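Foam in storage bins: does it do anything?

Workshop and Storage board > Bench setup
Thread started October 2021

I keep reading that every bin on a bench needs a foam block in the bottom, and that the bench itself has to be taped into squares or you're not serious. I've gone along with it so far. Blue bin, big white block of foam inside, and I can't say I'm convinced. The foam takes up most of the width, so what am I storing? Foam, mostly. Has anyone here found a real use for it, or are we all copying the same three videos?

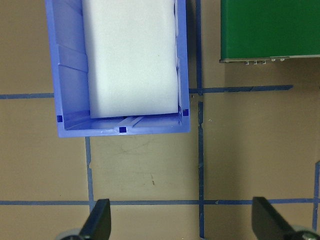
Fiona Dunbar
Member, Bench Setup board

My other gripe is the price. The local shop in Polau wants silly money for a block when you could fold up an old towel. They told me foam "protects the bin." Protects it from what? It's a plastic bin.

Adi Jugah wrote:
It protects what you drop in, not the bin. I toss small castings in mine all day and the chips stopped when I put foam down. A towel bunches up and you end up fishing parts out of the folds. I'd agree a full-size block is overkill. Cut it down to half the height and you get your space back.

Fiona Dunbar wrote:
Fine, castings I can see. I don't have castings. I have cable ends, knobs and a lot of odd bits that would survive a fall down the stairs. And if I have to cut the thing in half, why is it sold that thick?

Ferenc Szalai wrote:
Because thick foam looks like better value on the shelf. I bought one from Filtbridge in February and it shed crumbs for weeks. Never again. The tape is a different matter, I wouldn't give up my tape. One square for parts coming in, one for parts going out, and things stop wandering.

Fiona Dunbar wrote:
See, the tape is where I get really doubtful. I put blue painter's tape down in a grid on the tan top because everybody said it would change my life. The squares looked great. Then I needed to lay out something longer than one square and the whole system was over. I also have a small purple foam cube that I was told to use as a "spacer," and so far it has spaced nothing. It gets put on the green panel when I want it out of the way.

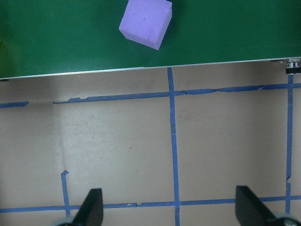
And the edges of the tape lift, at least on my bench. Dust gets under, the corner curls, and then your sleeve catches it. I've redone the long lines twice already. If I wanted a hobby where I replace tape I'd have asked for one. Somebody tell me how long yours lasts, and please don't say "years."

Liette MacLeod wrote:
Mine lasts 10 weeks if I wipe the top with alcohol first and press the tape down hard. I don't overlap the crossings either, I butt them. Two layers is where the curl starts.

Ferenc Szalai wrote:
I overlap all of mine and have no curl at all. It's the cheap tape that curls.

Liette MacLeod wrote:
I've tried the expensive tape, Ferenc. It curled.

Fiona Dunbar wrote:
So that's one vote each way, about what I expected. I'll try butting the crossings on one side of the bench, leave the other side alone, and see which goes first. The foam stays in the bin for now, only because I have nowhere else to put a block that size – and no, I'm not buying a second bin for it.
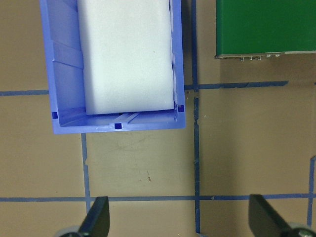 Ye-rin Hyun thinks the foam is worth keeping but that it should stand on its long edge, against one wall, so there's a free channel down the other side for the odd bits. She says it took her 5 minutes with a bread knife to get the fit right, and she has never bothered with tape.

Adi Jugah wrote:
Bread knife works. Electric carving knife works better.

Fiona Dunbar wrote:
On its edge is the first idea here I might try. Not sure it'll stay up without wedging something next to it, though. Maybe that's what the cube is for.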